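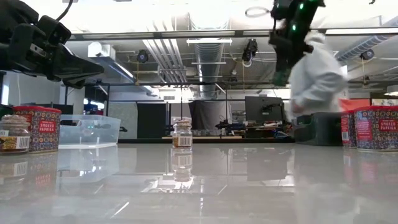

Category: Civic Life / Grants and Reporting

Edet District Honours Register
Progress report to the Brumel Fund, period to the end of October
Prepared by Nadja Hauser, project coordinator

In this period we continued to collect and check the records of persons who received a district honour or a recognised chieftaincy title in Edet. The register now holds 1,305 entries. Of these, 199 were added since our last report, mostly from the old gazettes that the district secretary kindly let us copy.

The checking goes more slowly than we planned. In many cases the name in the gazette is not spelled as the family spells it, and we must write to the family before we can close the entry. We have 40 such letters without answer. I have asked the two clerks to telephone first and write after, and this already gives better results.
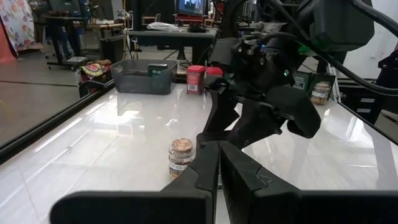
Black two-fingered gripper and the glossy white tabletop.

The palace council at Fikdale has agreed that its own list of title holders may be compared with ours. There were 13 differences. Nine are now settled — the other four concern titles which were given twice in the same family, and the council wishes to discuss them before it gives a written reply. We will not publish these entries until then.

The search page, built on the Idus system, was opened to the district offices. The public cannot use it yet. The agreement on personal data is still with the legal adviser, who asked for changes in two paragraphs.

Spending is within the budget, except for travel. The road to Fikdale was closed for three weeks and we had to hire a boat. I request your permission to move the unused printing money to the travel line.

For the next period we plan to finish the letters, receive the council's reply and prepare the first printed list for the investiture ceremony.

Related
Who may nominate for a district honour
Fikdale council sets rules for new titles
Brumel Fund: reporting dates for grant holders

© Edet District Honours Register | Contact us | Back to top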